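Haugland Bread Board and Basket Set

Sold together or one at a time. Ships from our Pleretti workshop.

I started making these boards for my own kitchen (my old plastic one had gone gray and fuzzy and I was sick of looking at it), and then my sister-in-law wanted one, and then her whole street did. So now it's a product with a name and everything! The Haugland is a long, plain, pale board for bread, cheese, or whatever you like to put in the middle of a table and let people pick at.

I leave the wood bare. No stain, no varnish, no shiny coating. I plane it, sand it, and stop. Every plank has its own grain, so please don't email me asking for the exact one your friend got, I really can't do it! Some have quiet straight lines all the way down, and some have those big pointed arches that look a bit like church windows. I like the arches best. Elba Tapia, who does our packing, likes the straight ones, and we have given up trying to convince each other.
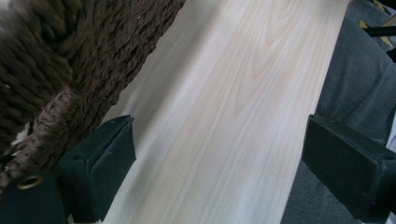 Bare wood does mean you get to oil it yourself. Use any food-safe mineral oil, put on a generous coat, leave it overnight and wipe off what's left in the morning. Expect the color to go a shade or two warmer after the first coat. I do mine again whenever it starts feeling dry under my hand, and in winter that comes up a lot more often. Wash it with a damp cloth and a little soap, stand it on its long edge to dry, and keep it out of the dishwasher. Please. I have seen what comes out.

Now the basket. I don't weave these myself (I tried, it was bad), they come from Fadime Bozkurt, and she's been at it much longer than I've been at boards. It's dark brown wicker, rectangular, with low sides so you can reach straight in for a roll, and there's a handle opening in the end for carrying. A beige cloth comes with it. You can fold it nicely or just bunch it up in the bottom like I do, and pull the corners over warm bread.
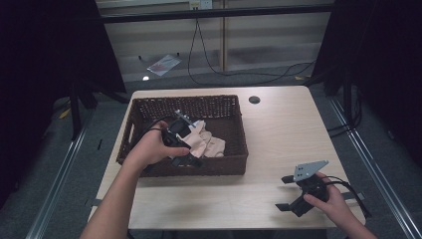
The cloth goes in the washing machine on cold and I hang mine up to dry. It comes out wrinkled and I have never once ironed it. For the wicker, shake the crumbs out over the sink and run a dry brush through the weave now and then. If something sticky gets in there, a damp cloth is fine, but don't soak the basket.

Prices
Board and basket set, cloth included: $65
Extra cloths, pack of 3: please ask, the price changes with the fabric

Shipping
Orders go out in 4 working days. April is our slow month for boards because I'm away buying wood, so add a week then.

Returns
If it arrives cracked, send me a photo and I'll replace it. If you just don't like it, send it back unoiled and I'll refund the set. Once it's been oiled it's yours!

Questions about bigger orders go to Uchenna Haruna at the workshop desk. Item number 637.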